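Ticket 1145: Route sheets printing blank second page
Site: Sutthorpe depot
Opened by: Anel Msimang
Assigned to: Dinesh Gowda
Status: Monitoring

Reported Mon 6 August
Every route sheet sent to the Bolden printer in the dispatch office comes out with an empty second page. Started after the Skornon update. Same sheets are fine when saved as PDF. We are getting through paper quickly and the drivers keep picking up the blanks.

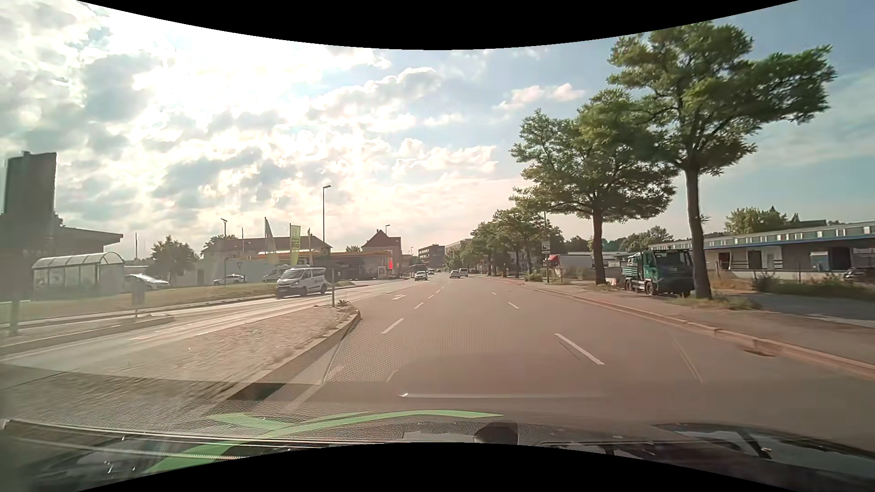
Steps tried
1. Restarted print spooler. No change.
2. Reinstalled driver. No change.
3. Paper size was set to Letter in tray 2, changed to A4. Blank page still there on sheets with a picture, gone on the rest.

Reply from Dinesh Gowda
The update reset the bottom margin in the template, so the footer drops on to a new page when the picture box is full height. I have put the margin back to 6 mm. Please print a test sheet twice from tray 2 and once from tray 1.

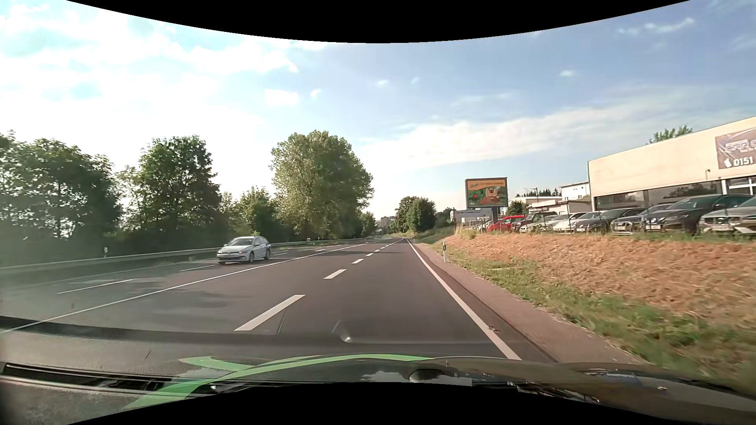 Anel Msimang
Tray 2 is fine, one page each time. Tray 1 still gives two. On the tray 1 copy the clouds on the left and the white car print properly, but the footer is on its own page. Fatemeh has the same on her PC.

Dinesh Gowda
Tray 1 was still on Letter. Changed remotely. Leaving this open until Fatemeh confirms.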